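To: Whitcombe fruit buying list
Subject: Re: mixed boxes, sorting and storage
21st May

Thanks to everyone who wrote in after the last delivery. I have read all of it and will try to deal with the main points in one message.

The total for the season so far is 206 boxes. Most of those came from Brulach, and the rest came from Clarnell when Brulach ran short of citrus. The price stays at 30 dollars a box through the next order. After that it depends on freight, and I have asked for a quote in writing this time.

The question that came up most was whether plums, apples and citrus should go in the same box at all. They ripen at different speeds and bruise at different weights. Plums are the weak point. A ripe plum under a layer of oranges will be split by the time it gets to you.

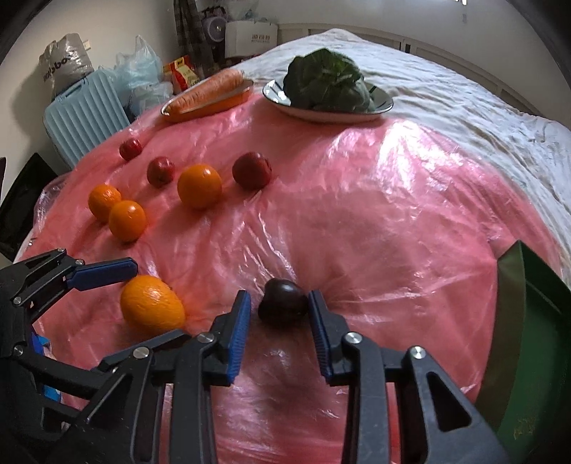

Chutima Bunnag wrote:

> I would keep the mixed box. We are a small household and can't get through a full box of any one thing. What I'd change is the packing order. Ask them to put the plums in last, on top, in a paper bag. Also, please tell people to take the apples out the same day. Ours sat with the plums and the plums went soft in no time. I don't mind that the sizes vary but I'd like to know in advance if we are getting small mandarins in place of oranges, as we did in the first box in May. My kids were happy. I had planned on marmalade.

Both requests are reasonable. I called Brulach about the paper bag and they will do it at no charge, starting with the next order. The apples are up to us. They give off ethylene, and that speeds up anything nearby that is still ripening. Put them in the crisper drawer on their own, or in a cool room away from the plums. Citrus is much less bothered by it, but an orange that is already damaged will mold faster in a closed bag — so open the bag.

On substitutions: the order form says "citrus," and the supplier reads that as any citrus. I have changed the form to list oranges and mandarins on separate lines, with a box to check if you will accept either one. If you leave it blank I will assume you will take either.

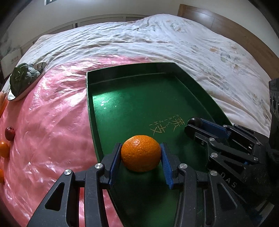 A mandarin.

For those who are new, mandarins do not keep as well as oranges. The skin is thin and often loose, and it dries out from the stem end. Eat those first. An orange that feels heavy for its size is good to hold back. If one feels light, juice it now.

Ju-won Do asked whether to wash everything on arrival. I don't. Any water left on the skin shortens the storage life. I wash each piece just before it gets eaten or cut. What I do on arrival is spread it all out, look for soft spots and set aside whatever has to be used first. It takes a few minutes and you need more flat space than you would think.

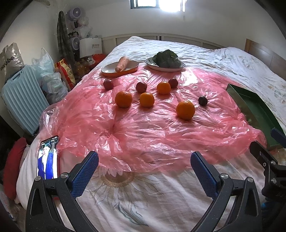
Oranges on pink plastic.

Next, the missing box. One of the 19 households on the east route did not get a delivery. The driver had number 52 marked as done, and the house across the street has the same last two digits. The box was found and eaten, and Brulach has given us a credit. Please check that your number can be read from the street.

We also have an offer from Brorketti to supply stone fruit only, in shallow trays, one layer deep. It costs more per pound. I think it would cut our losses on plums enough to cover the difference, but I would like to hear from people who buy a lot of them before I say yes.

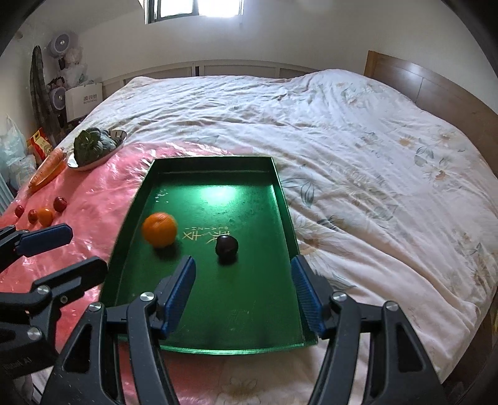
Orange and plum, green tray.

Replies to the list please, not to me alone, so the others can see them. If you want to stay with the mixed box and skip the trays, you don't need to do anything. Returned cartons can still be left at the Whitcombe side door, flattened.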